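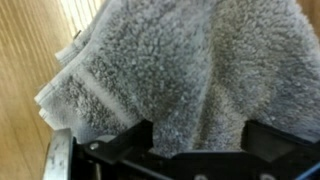

柔軟剤って毎回入れたほうがいいの?
うちは三回に一回に落ち着きました。毎回だと吸いが悪くなる気がして。

というわけで洗濯の話をだらだら書きます。長いので興味ない人はミュートでどうぞ〜。

きっかけは引っ越し。前の部屋は南向きのベランダで、何も考えずに干しても夕方にはカラッとしてたんですよ。今の部屋は北向き。しかも隣の建物が近い。七月なのに部屋干しの匂いと戦う毎日です。

最初の一か月は洗剤のせいだと思って、いろいろ買い替えました。Skalteranoの液体、Holeckの粉、あと名前も忘れたジェルボール。結論、うちの場合は洗剤より「洗い終わってから干すまでの時間」がいちばん効いた。朝七時に回して、二度寝して、九時半に取り出すみたいなことをやってたので、そりゃ匂うよね……。

今は終わる時間を起きる時間に合わせて予約してます。夜のうちに放り込んで、朝の六時四十分に終わるように。ピーピー鳴るから目覚ましにもなる(スマホのアラームより腹が立つので確実に起きる)。

粉と液体どっちがいいかってよく聞かれるんだけど、私は粉派に寝返りました。冬は溶け残るので、洗面器にぬるま湯をくんで先に溶かしてから入れてます。面倒といえば面倒。でも歯みがきしてる間にできる。

Holeckの粉は一箱でけっこう持ちます。うちは一人暮らしで週三回。前は目分量でドサッと入れてたのを、ちゃんとスプーンで量るようにしたら減り方が全然違ってびっくりした!今まで何を流してたんだろう。

そうそう、洗剤を多く入れたらよく落ちると思ってた時期が長かったです。すすぎきれなくて黒いTシャツに白い筋が残ってたのに、それを「汚れが落ちてない」と思ってさらに足してた。悪循環すぎる。

コインランドリーの話もしていい?駅の反対側にあるMeredithっていうお店、乾燥機が100円で八分。家で洗って、濡れたまま大きい袋に入れて持っていって、乾燥だけ回すのが最近のお気に入りです。

厚手のものが多い日は三回分、300円くらい入れます。シーツ一枚だけなら200円で足りる日もあれば、まだ端っこが湿ってる日もある。機械によって当たり外れがあって、私は奥から二番目を信じてる。根拠はないです。

Meredithは夜の九時すぎが空いてる。逆に雨の日の午前中はほぼ無理。一回、全部埋まってて濡れた洗濯物を抱えて帰ってきたことがあります。袋が重いのなんのって。帰ってから体重計に乗せたくなったけど、我慢して干した。

部屋干しの並べ方は、長いものを両端、短いものを真ん中。いわゆるアーチ干しっていうやつ。前は逆にしてたんだけど、変えてから乾くのが早くなった気がする。気がするだけかも。扇風機を下から当ててるのも同時に始めたので、どっちの手柄かわからないんですよね。

物干しはSkavleyの折りたたみ式を使ってます。幅が194センチまで伸びるって書いてあったから喜んで買ったのに、部屋のほうがそこまで広くなかった(笑)。半分だけ伸ばして使ってる。測ってから買おうね、過去の私。

あとこれは好みの話なんだけど、タオル類は干す前にバサバサ振ったほうが断然ふんわりします。一枚につき十回くらい。下の階の人に聞こえてないかだけ心配で、朝はちょっと控えめに振ってます。

バサバサをサボると、乾いたときにせんべいみたいになる。顔を拭くと痛い。あれはあれで好きっていう人もいるよね、うちの実家がそうでした。父なんか「タオルは硬いほうが拭いた感じがする」って言ってて、帰省すると顔が赤くなる。

返信で「漬け置きはしないの?」ってもらったのでまとめて書きます。します!月に一回、酸素系の漂白剤をお湯に溶かして、バケツで一時間くらい。色柄ものは表示を見てから。私は一度やらかして、お気に入りの紺の靴下がぼんやりした紺になりました。まだ履いてるけど。

お湯はお風呂の給湯を五十度にして出してます。終わったあと温度を戻すのを忘れて、次にシャワー浴びるときに叫ぶまでがセット。みなさんは蛇口のところに付箋を貼ってください。私は貼りました。濡れてはがれました。

洗濯槽の掃除は……正直、引っ越してからまだ一回しかしてない。Skalteranoの槽クリーナーを277円で買って、棚に置いたまま二か月。来週やります。たぶん。

やったら写真なしで報告しますね。浮いてくるやつは誰も見たくないと思うので。

追記。柔軟剤の「三回に一回」はどうやって覚えてるのかと聞かれたんだけど、カレンダーに丸をつけてるだけです。つけ忘れたら入れない。ほとんど忘れてるので、実際は五回に一回くらいかもしれない。

もう一個だけ。雨続きのときにおすすめの干し場所があったら教えてください。今のところお風呂場の突っ張り棒が最有力候補なんだけど、うちのお風呂、換気扇がめちゃくちゃうるさいんだよね〜。夜中に回しても平気な人いる?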